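# Will a machine fold my towels before I retire?

My neighbor Verena Gisler asked me this question in July, over the fence, with a basket of washing on her hip. She knows that I read a lot about robots and she thinks I must have the answer. I told her I would write it down, so this post is for her, and for everybody else who has asked me the same thing.

First I must say what I mean by a chore. A machine that washes dishes has been in my kitchen for 16 years. I still carry the plates to it, scrape them, find a place for the big bowl, and take everything out again. The washing is the part with water and heat, and that part we solved long ago. What is left for me is the picking up and the putting down. I believe this is true for almost all work in the house, and also for much of the work in small factories.

I worked 18 years at Camenzind, where we packed fittings and seals for windows. We had a good machine for closing the cartons and a very good one for the labels. Between these two machines stood people, and I was one of them. We took a part from a box, looked at it, turned it the right way and laid it in its place. A new colleague learned this in one morning. The engineers came many times to measure if they could replace this step, and each time they drank coffee with us and went away again.

The trouble was always the parts which are not simple blocks. A curved strip, for example, doesn't want to lie still. If you hold it at the end it swings, if you hold it too strongly it can bend, and if you hold it in the middle you must know where the middle is. My fingers know this without asking me.

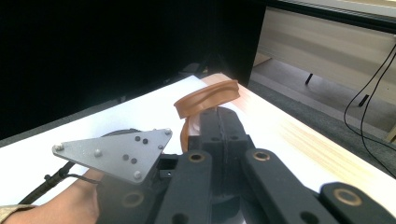 Many research groups now try to teach machines by showing them how people do it, many times over, and not by writing a rule for every movement. I find this a sensible idea. It is also how Ottilie Wallner taught me on my first day in the packing hall. She said very little. She did it slowly, then she did it fast, then she pushed the box over to me.

What I can't judge is how much showing is enough. I learned with 30 strips, perhaps, but I came to the job with hands that had already buttoned shirts and peeled eggs for my whole life. A gripper comes with nothing of this kind. It has to learn the strip, and after it the next strip, which is a little shorter and has a lip on the other side.

I have tried one household machine myself, the Nindix, which my son bought for me. It goes over the floor and collects crumbs, and I like it. But before I start it I must lift the 4 kitchen chairs onto the table, pick up the socks and close the door to the bathroom, where it gets caught on the mat. So I have less sweeping and more lifting. My son says this is a bad way to count. Maybe he is right, my back has a different opinion.

For the shop floor I am more hopeful. There the light is always the same, the box always stands in the same corner, and nobody leaves a sock on the belt. If a machine can take the right part nine times out of ten and call a person for the tenth, a small company could already use it in the night hours. I would have been happy to be the person for the tenth part, if the call didn't come too often.

For the towels, Verena, I would not wait. A towel has a new shape every time you drop it, and your shelf is narrow and already full. I think we will see machines that fold quite well on an empty table, and then for a long time we will still carry the folded pile upstairs ourselves.

If somebody who reads this works with such machines, please write to me in the comments. I would especially like to know how they manage thin and curved parts, and if the gripper feels when the part begins to slip or only sees it afterwards.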